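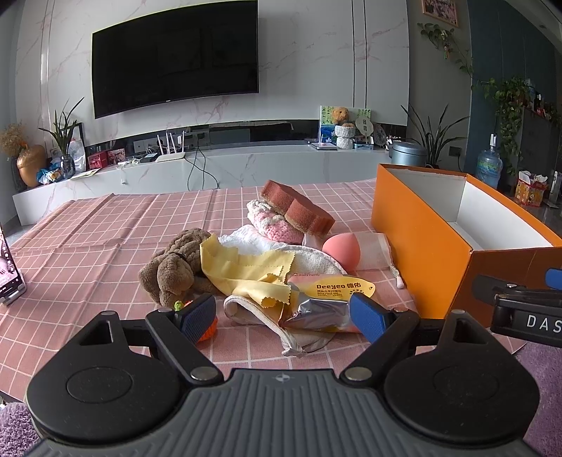

Section 4 of this guide covers the unpacking, placement and first use of the Ruvel countertop dehumidifier. Please read the whole section before connecting the unit to a power outlet. The unit should be unpacked on a table large enough to hold every part at once, and the table should be covered to protect its surface. A cloth of the pink kind, printed with a grid of thin white lines, serves well for this purpose, and creases left from folding do not matter during unpacking. The cloth must be removed before the unit is placed in its working position.

Published June 15, 2018
By Wudden Product Documentation

4.1 Unpacking

1. Set the carton upright, with the arrows pointing up, and open the top flaps.
2. Lift out the accessory tray. It contains the power adapter, the drain hose, the spare filter and the warranty card.
3. Take hold of the unit by its base and lift it straight up. Do not lift it by the water tank.
4. Remove the protective film from the front panel and the tape from the tank door.
5. Compare the contents with the packing list on the inside of the carton lid.

Note: Keep the carton and its inserts for the length of the warranty. Units returned without the original inserts may be damaged in transit, and such damage is not covered.

If a part is missing, do not begin the set-up. Contact the Vititz service desk and quote the model number, 801, together with the serial number printed under the base.

4.2 Choosing a location

1. Select a firm, level surface that will bear the weight of the unit with a full tank.
2. Leave 4 inches of clear space behind the unit and 3 inches on each side.
3. Keep the air outlet at the top uncovered at all times.
4. Close the windows and outside doors of the room in which the unit will run.

CAUTION: Do not place the unit on bedding, carpet or any loose fabric. The air intake is located close to the base and can be blocked.

CAUTION: Do not use the unit in a bathroom, in a shower area or within reach of a sink.

The unit is intended for small rooms and closets. In larger rooms it will run for long periods and may not reach the selected humidity. Owners who wish to treat a basement or a whole floor should refer to the Aoun series, which has its own guide.

4.3 Fitting the filter and tank

1. Press the tab on the rear grille and tilt the grille toward you.
2. Slide the filter into the two side rails, with the printed arrow pointing into the unit.
3. Close the grille until it clicks.
4. Insert the empty tank and push it fully home. The tank light will remain on if the tank is not seated.

The drain hose is optional. To use it, remove the rubber plug at the back of the tank, push the hose onto the outlet and lead the other end to a drain that is lower than the outlet. The hose must not be kinked or raised at any point along its length. Store the plug with this guide.

4.4 First use

1. Stand the unit upright for 4 hours after delivery before switching it on.
2. Connect the adapter to the unit first and then to the outlet.
3. Press POWER. The display shows the present humidity of the room as a percentage.
4. Press SET until the desired humidity appears. The highest setting is 79.
5. Wait for the display to stop flashing. The setting is then stored.

Note: A slight smell may be noticed during the first day of operation. If it continues beyond that time, switch off the unit, disconnect it and contact the service desk.

WARNING: Use only the adapter supplied. Do not operate the unit with a damaged cord, and do not connect it through an extension cord.

When the tank is full, the unit stops and the tank light comes on. Emptying the tank and cleaning the filter are covered in Section 5.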